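The Long Way Around a Load of Laundry

I do my own wash badly. I mix colors, I overstuff the drum, and I have been known to leave a load sitting overnight and just run it again. So I felt a little underqualified when I pulled up at Trasevo on 9th July to watch a group of very patient people teach a humanoid robot to deal with a laundry basket.

Leandro Paredes met me at the door with a bag of pastries under one arm. He runs the manipulation group, which means that for the past couple of years he has thought about socks more than anybody I know. His office is a desk behind a shelf. The rest of the space belongs to the robot, the washing machine, and a whole lot of black cable that I was told, twice and kindly, not to step on.

What they're working on has the working title Brilbridge, and it's a training method. The usual way to teach a robot a chore like this is to have a person steer it through the whole thing, over and over, and record everything: what the cameras see, where the joints are, how hard the fingers are pushing. Then you train a model on the recordings and hope it picks up the habit. It works pretty well! But it's slow, and the recordings tend to be too clean. A good operator almost never fumbles, so the model never learns what a fumble looks like or how to get out of one.

Paredes and his colleague Constanza Fuentealba wanted the fumbles. Their recordings start in the middle of a mess. The operator puts the robot in an awkward spot on purpose, with fabric bunched over the knuckles or the grip half gone, and then records only the way back to a decent hold. They call these bridges. Each one is short, and a person can do a lot of them before lunch. 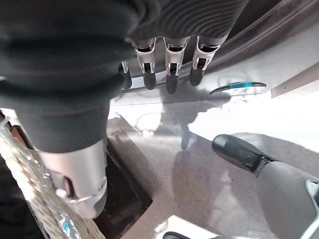
"Cloth is rude," Fuentealba told me, and I wrote it down because I liked it. A mug is the same mug every time you see it. A sweatshirt has a new shape every time you let go of it, and it's happy to hide the hand that's holding it. She has tried putting a simulator to work on this and still uses one for rough practice, but the simulated cloth always behaved better than the stuff in her own closet.

So real clothes it is. The group collected 1,000 bridges over the winter, finishing up in February, and set them alongside 200 full-length recordings of the chore from start to finish. That ratio surprised me. I had figured the full runs would do the heavy lifting and the short clips would be a kind of seasoning, and Paredes said he'd figured the same thing when they started.

The result that has them excited is a comparison. They trained one model on the full runs alone and another on the full runs plus the bridges, and then let both of them loose on garments neither had seen. The first model was fine right up until something went wrong. Then it would carry on with the motion as if it still had the shirt, which is sort of heartbreaking to watch — an empty hand making its careful trip to the washer. The second model was much more likely to stop, go back, and pinch again.

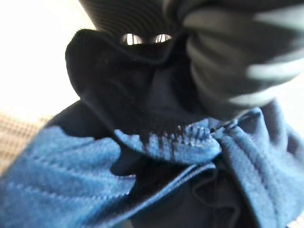 Pinching is its own little science, by the way. If you close the fingers on a thick fleece, you can get one layer or three, and you may pick up whatever was lying on top as well. Fuzzy things cling to other fuzzy things. Fuentealba has a drawer of clothes she bought secondhand just for how annoying they are (a mohair cardigan is the current champion), and she talks about them the way a climbing coach talks about a nasty wall.

The wrist cameras matter a lot here. From up at the head, a fistful of dark fabric is a dark blob. From down by the fingers you get the weave and the folds and sometimes a zipper, and the model can use all of that to guess how many layers it has. When the group covered the wrist views and ran the same tests, the second model lost most of its edge over the first. Paredes brought this up before I asked. He thinks a good share of the credit belongs to the cameras, and he wants the paper to say so plainly.

I asked about the basket, which I'd assumed was a prop. Big mistake, I got 20 minutes on the basket! A person tips one toward the machine without thinking about it, and that tilt decides how far the clothes have to travel and whether they end up on the floor. For the robot it means one arm has to hold a big, slightly bendy object steady while the other arm does the delicate part near the door.
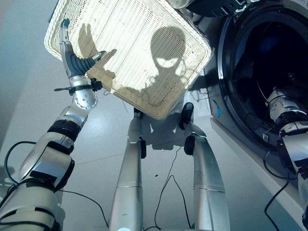

Light turned out to be a headache too. In a bright room, a robot leaning over its work throws its own shadow across the very thing it's trying to look at, and early models got confused by that. The group could have hung softer lamps and called it a day. Fuentealba voted no, on the grounds that nobody's laundry room has softer lamps, and they recorded bridges in all kinds of light, shadows included.

They've also had some outside help. Grevosura, a smaller outfit that works on hand control, lent them the software that smooths out the operator's motions, and there's a planning tool in the mix called Jakubowski that decides which arm gets to move first when both want the same bit of air. I asked who it was named after. Paredes had no idea, and neither did the people who wrote it, apparently. 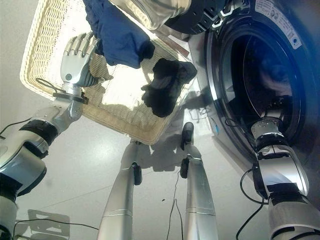
Laundry duty at Trasevo: the left hand holds the basket at a tilt while the right arm reaches toward the washer door.

There's plenty the method can't do. Bridges help the robot recover from trouble somebody thought to record, and cloth keeps coming up with new trouble. Straps are bad. Anything inside out is bad. A fitted sheet, Fuentealba said, is a conversation for another year. And the whole business is slow enough that I could have done the load by hand, had a pastry, and done a second load.

Paredes doesn't mind the slowness much. Speed is something you can tune later, he says, once the thing knows when it has dropped a sock. The next round swaps the operator out for part of the work: the robot will get itself into trouble on its own, and a person will step in only for the rescue. They're planning to try it with 4 operators on 2 shifts, mostly to find out whether different people rescue a sweater in different ways. Fuentealba is sure they do. She's already started practicing with the mohair.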